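Moving a table-setting station to shared work: shift setup

The steps apply to banquet prep rooms running the Drellomis placing arm alongside staff. At Stosness the changeover took 2 weeks. Most of that time went into rewriting job sheets, and very little into the arm.

1. Split the task list before the arm is switched on. Mark each job as arm, person or either. Leave "either" as short as possible, or both sides will wait for each other.

2. Write one reference setting per menu and store it under the menu name. Staff who have set tables for years should write it. The arm repeats whatever they record, including mistakes.

3. Set the handover interval to 15 minutes for the first month. At each handover, one person checks the last table and signs the sheet. 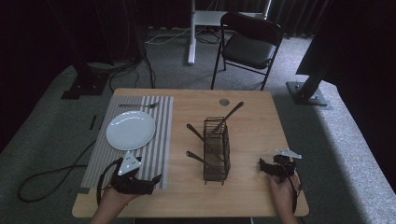
Reference settings fail most often on orientation. A sheet that says "fork above plate" leaves the direction open, and two shifts will read it two ways. Write it out in full: plate on the striped placemat, fork lying horizontally above the plate, tines to the right. Record the utensil rack separately, with its position to the right of the placemat. Long handles lean out of the rack at different angles, so keep the approach path clear on every side of it.

4. Limit each run to 9 tables, then stop for a check. Longer runs save little and make errors harder to trace.

5. Reassign the freed time in writing. At Stosness the arm took over 180 settings per shift, and the hours moved to allergy checks and late seating changes. Staff reported less walking and more screen work. Rotate the screen position at each handover.

6. Keep one manual table per shift. People who stop setting tables lose speed, and they will need it when the arm is down for service.

Update the job sheet whenever a menu changes.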